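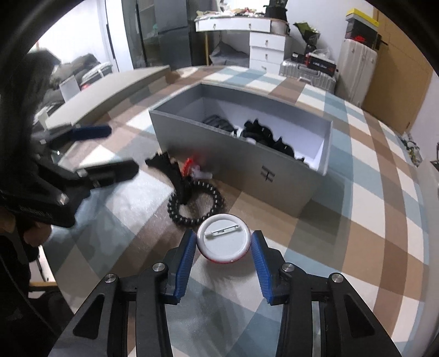
Seltdale Lost Property Register

README, version 2
Last changed: 4 Sep 2022
Maintained by Telmo Lorente. Corrections by Sibusiso Oosthuizen.

What is in this package

The register is a transcription of the lost property books that were kept at the Benítez bus office in Seltdale. When a driver found something on a bus at the end of the route, he brought it to the counter and the clerk wrote one line in the book. If the owner came, the clerk wrote a second remark on the same line. There are 31 books. Version 2 contains 1000 entries, all of them typed by hand from the paper and then read again by a second person.

I started this work for my own interest in the words people use for small things. Later it was clear that others could use it, for example for local history, for the study of spelling, or for teaching how to clean a table with many free text fields. So I have tried to write down everything that I would like to know if I received these files from a stranger.

Files

entries.csv - the main table, one line per found object
books.csv - one line per book, with the state of the paper and the clerk's hand
words.csv - list of object words as written, with a modern form
notes.txt - remarks on single entries, sorted by entry number
changes.txt - what was changed after version 1

All files are in UTF-8 with commas between the fields. A field with a comma inside it stands in double quotes. The first line has the names of the columns.

Columns in entries.csv

entry_id
Number given by us. It does not exist in the paper books. Please cite this number and not the line number in the file, because the lines can move.

book
Letter or letters of the book, as on the cover. Two books had no cover left, and they are called X and Y.

route
The route as the clerk wrote it. "Miltach", "Miltach line" and "M." are the same route, but I left them as they are. The column route_clean has the joined form.

object_raw
The description in the words of the clerk, with his spelling. Nothing is corrected here. If a word could not be read, there is a question mark in square brackets.

object_clean
The same in modern spelling and with abbreviations written out. "Umb. blk" becomes "umbrella, black".

group
One of the groups explained further down.

claimed
Yes, no or unknown. "Unknown" means that the book says nothing. It does not mean that the object stayed in the office. Some clerks did not write anything when the owner came, and in their books nearly every line is unknown. Do not calculate a rate of returned objects over the whole register. In books.csv there is a column that tells you which clerks were reliable in this point.

remark
Anything else on the line, for example "smells of fish", "given to driver's wife" or "owner says not hers, but took it". Names of private persons are replaced with initials.

How the transcription was made

The pages were copied at the office in July, when the counter is quiet. We were not allowed to take the books out of the building. I typed from the copies into Drela, a small form program that I wrote for this purpose. It shows one line at a time and does not permit to go to the next line when the object field is empty. That was a mistake in the beginning, because there are real empty lines in the books, and for some time I put a point in them only to go on. These points are removed in version 2.

Sibusiso read every entry against the copy. When he and I did not agree about a word, we looked at other pages from the same hand, and in most cases this helped. Where we still did not agree, both readings are in notes.txt, with his first. He has the better eye for old handwriting and I think he is right more often than I am.

The groups

The clerks did not sort the objects. The groups are ours and they are the weakest part of the data, so use them with care. We have five:

clothing - everything that is worn on the body and made to cover it, also hats and single gloves
carried - bags, umbrellas, sticks, baskets
paper - books, letters, tickets, sheet music
small personal - combs, hair clips, badges, brooches, keys, glasses
other - food, tools, animals, and what we could not place

The border between "clothing" and "small personal" gave the most trouble. A scarf pin is small personal, but a scarf with a pin in it is clothing, because the clerk named the scarf first. The rule is always that the first noun decides. It produces some strange results - "box with hat" is in other and "hat in box" is in clothing - but it can be repeated by another person and that was more important to me.
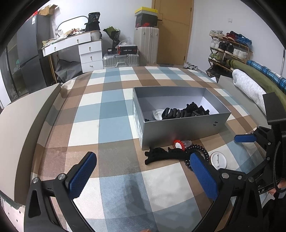
A second difficulty is the mixed line. Sometimes a clerk wrote "sundry" or "various, from rear seat" for many things together. We did not try to divide such a line. It stays one entry with the group other, and the column remark begins with the word MIXED, so that you can filter it. If you want to know how often a kind of object was lost, these lines will hide some of them from you.

Also the word "pin" deserves a warning. In the early books it can mean a hat pin, a badge with a pin, a brooch or a clothes pin. One clerk uses "button" for what the next one calls "badge". In words.csv these words have the modern form "unclear" except where the remark helps.

Known problems

Book F was wet at some time and the lower third of most pages is lost. The entries from this book are only from the upper part, so the ends of the months are missing.

The route to Miltach was longer in the later books, but the name did not change. A comparison between early and late entries on this route is not fair without correction.

Two clerks have almost the same hand. In books.csv they are separated by the ink, and this could be wrong for book K.

Animals were probably not always written down. I have heard in the office the story of a goose, but I could not find it in any book.

Use and citation

You may use and change the files for any purpose if you say where they come from. Please write: Lorente, T., Seltdale Lost Property Register, version 2. If you publish something with it, I would be glad to receive a copy.

Changes since version 1

Books X and Y added.
Points in empty lines removed.
Group "jewelry" joined with small personal, because it was too small and we never knew if a stone was real.
Spelling of the route names in route_clean made the same everywhere.
Entries typed twice by me in book C taken out. Their numbers are not used again.

Reports of errors should contain the entry_id and your reading of the word. I answer slowly, but I answer.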